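Drip Coffee Deserves Better Than This

Every break room I've worked in went the same way. Perfectly good drip machine, someone decides it's embarrassing, out it goes. In comes the pod thing. At Somard we had a Kirneo that took 28 seconds per cup and made a noise like a dentist. One cup at a time. Line out the door by 9 a.m.

And the trash. 400 pods in a month, easy, from one office floor. Yes the box says recyclable. Have you ever seen anyone peel one open, rinse it, dry it? Me neither.

Drip is boring, I get it. Paper filter, scoop, water, button. You make a pot and there's coffee for whoever walks in next. Thats the whole argument really. A pot is shared. A pod is yours and yours alone, and the next guy can wait.
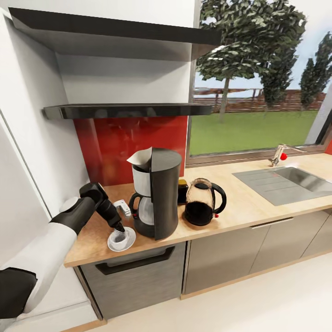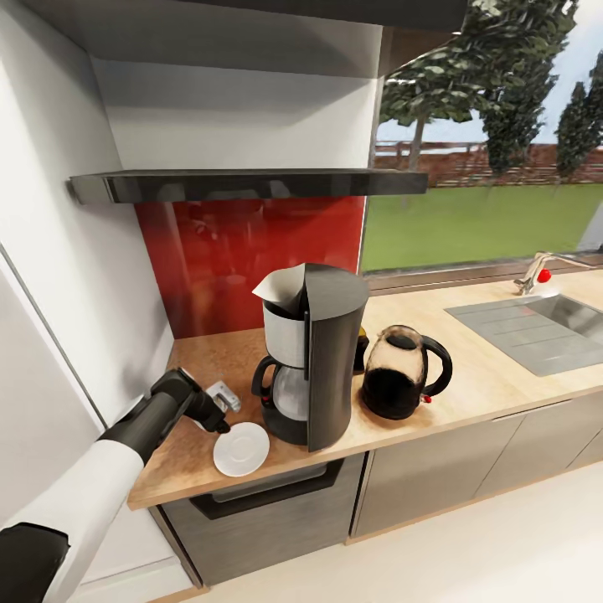 Paper filter, plain white saucer, drip machine on a wood counter.

People say the taste is worse. Worse than what? Buy decent beans. I get the dark Wattanapong roast, grind it the same morning, and it beats any capsule I've been handed. Stale grounds taste stale in a $1000 machine too.

The one real complaint: the burnt pot. Left on the hot plate since breakfast, gone to tar. Fine. Turn it off. Or pour it in a thermos, we had an old Bresotari one that kept it drinkable past lunch. Took 2 minutes and nobody had to be trained on teh descaling menu.

So bring back the pot. Put it on the counter, leave the filters where people can reach them. Whoever takes the last cup makes the next one. Same rule as always.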